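28 November 2021

Attended the open day at the Grutwood workshop in Drelham on behalf of the Prolano education office. The party numbered 20 and was admitted in two groups. Our group entered at 11 and was received with courtesy.

The principal demonstration concerned the handling of small objects. The letters were set out on a patterned surface, and visitors were asked to remain behind the line while the operators made their preparations. 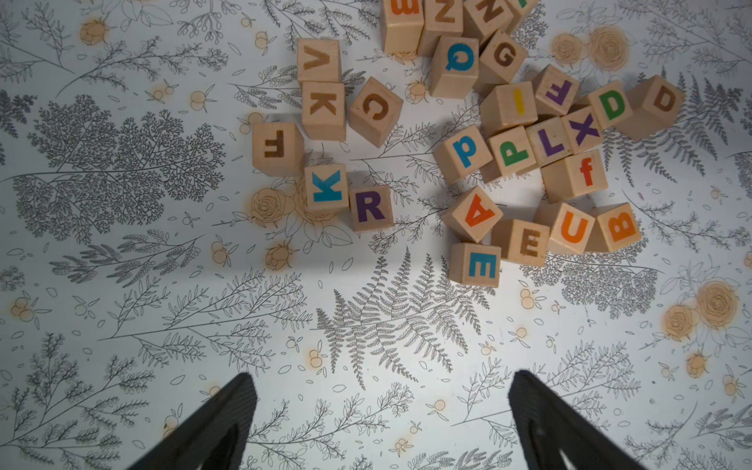 Alphabet blocks between the gripper fingers and the far side of the table.

The operators explained that a short word is written on a whiteboard and that the letters for it are to be found among the blocks. The word on the board was RED. Questions were taken for around 35 minutes, chiefly on cost, maintenance and the training of staff.
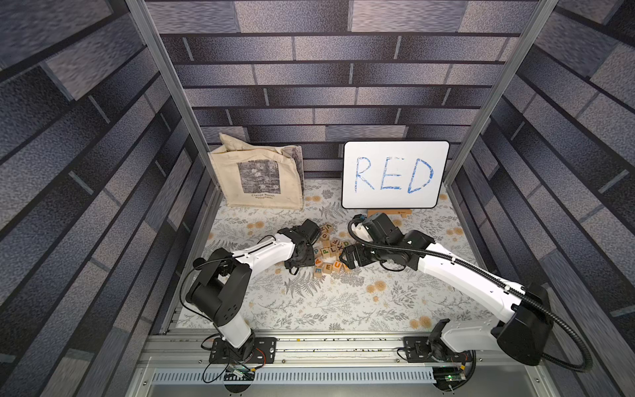
It was further stated that the two arms are controlled together, and that the workshop has kept the same arrangement since August. I requested a copy of the safety procedure, which is to be sent to the office. The Hidayat grant was raised briefly and deferred. Tea was served in the front hall, and the party departed by the rear gate.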